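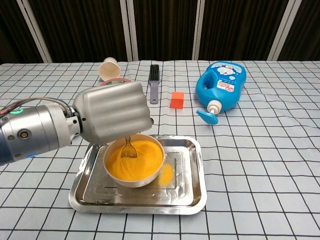
Una lectora del blog nos escribió que en su club llevaban semanas peleándose con el ejercicio de la cuchara y que el brazo siempre empujaba el material fuera del bol. Pues a nosotros en el club Brodumia nos pasó lo mismo, así que os cuento cómo lo montamos ahora.

Lo que necesitáis: una bandeja con borde, un bol, material granulado y una cuchara fina que la pinza pueda sujetar bien (apretadla antes de empezar, por favor, que la nuestra giraba como una veleta).

Primero, colocad el bol dentro de la bandeja y no lo mováis más. Yo grabo tres puntos: encima del bol, dentro del material y arriba otra vez. Para la práctica que llamamos Vutden usamos 20 % de velocidad al entrar y 30 % al salir – más rápido y acabas barriendo.

Segundo, la entrada. Bajad la cuchara inclinada, nunca en vertical, y parad 2 cm antes del fondo. Luego giráis la muñeca despacito y subís recto.

Tercero, repetid diez veces sin tocar el programa y apuntad cuánto cae en la bandeja. Si cae siempre por el mismo lado, corregid el giro de la muñeca antes que la altura, ¡a mí me costó una tarde entera entenderlo!

En mayo queremos probar el mismo ejercicio con dos boles, pasando material de uno a otro. El programa guardado se llama Surnby y está en la carpeta del club – haced una copia antes de cambiar nada.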